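Is colour-coding hex keys worth the bother?
Posted by Sabina Munshi, December 24, 2023

I keep being told that sleeved hex keys save time, and I don't really believe it. Mine are a mixture, some with a coloured sleeve and one plain black. The sleeves scuff and the printed size gets hard to read.

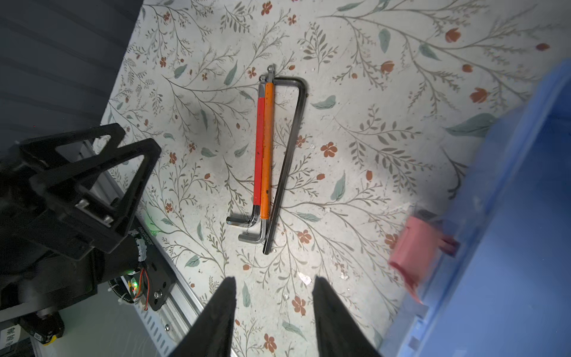 So does a colour tell you the size if you mix makes? Only within one set, as far as I can see, and every maker picks its own colours. Has anybody found a system that lasts longer than 10 days?

Akihiko Fujimoto
I doubt the sleeves matter much. What you put the keys in matters more. I had a Trorneo roll with 20 pockets and gave up on it by March – too fiddly, and the small keys slid down out of reach. An open tray with a handle and a few compartments does me fine: keys at one end, screwdrivers at the other, knife in between with the blade in. Baskets on the wall are all right for cable and odds and ends, but I wouldn't put keys in one. Thin things end up at the bottom.

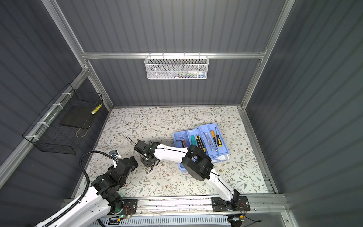 Raimo Lehtinen wasn't convinced by trays either, and wrote that his had turned into a general dumping ground within five weeks, dividers or no dividers. Fair enough. Mine gets tipped out and sorted when I can't stand it any more.

Skye Baxter
just buy a new set, they're cheap. Evisden do one in a plastic holder. Can't say if the holder is any good, mine split.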